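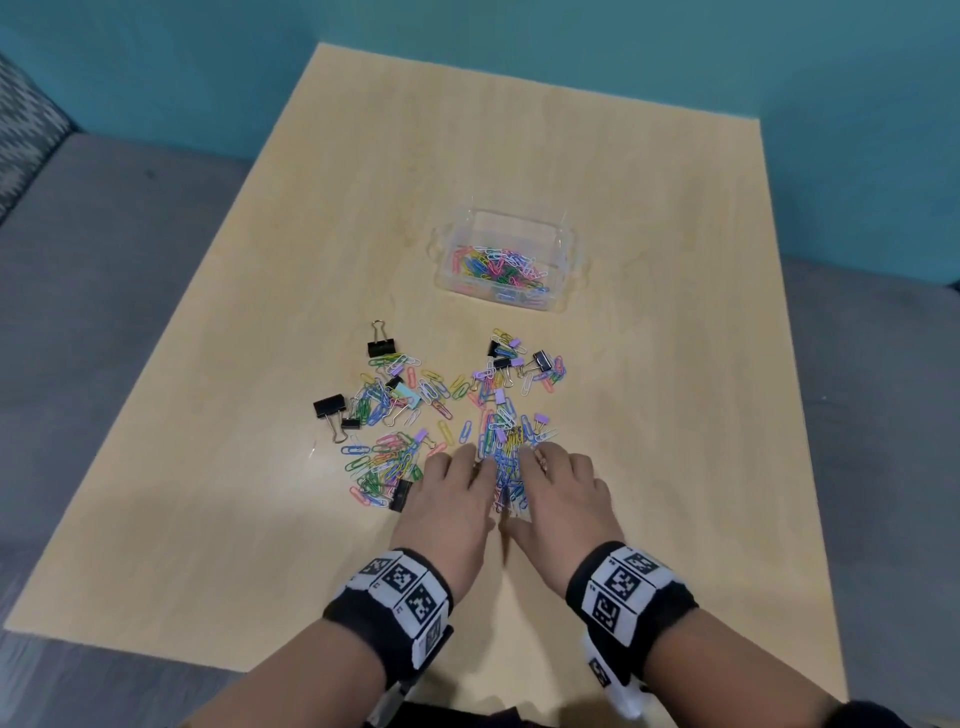
Anyone else's office supply job getting "automated"?
Print this thread | E-mail this thread | 4 replies

bondomlow_bea wrote:
I work in the supply room at Jodik in Sarnport. We get bins of returned paper clips and binder clips, and we sort them and box them up again. In November they put in a sorting machine. It has a name, Tesfamariam, and I still have to tie my hair back around it. It does clips of one size very nicely. Anything mixed comes out the side chute and lands on our table, so my job is now the stuff the machine doesn't like. Same pay, more tangles. Is this normal?

Abenezer Asfaw wrote:
Normal here. Ours handles 500 clips a minute on a good day and then a binder clip goes in sideways and we all get a coffee break. I'd take it over the old way, though. My wrists quit hurting by Christmas.

stapleremover847 wrote:
Glad about your wrists, but that's the sales pitch. We had four people on our table. Now it's two and a screen. The two get all the ugly bins and none of the easy ones, and the easy ones were where you got to talk to each other.

Wubit Woldegiorgis wrote:
I run a shift, so throw things at me if you like. Nobody got let go at our place. Two moved to shipping and one of them likes it. What I'd fix is the target. Ours was set back when the easy bins counted, and hand sorting a knot of little clips is slow no matter who's standing over you. Ask for a new number, Bea.

stapleremover847 wrote:
"One of them likes it" is doing a lot of lifting there.

bondomlow_bea wrote:
I asked. They said the target is under review, and meanwhile could I try to be 100 percent positive in front of the visitors on Monday. I have been practicing in the restroom mirror. Will report back if they give me the new number or a pin.

Share (4) | Comments (5)
Last updated: 17 May 2019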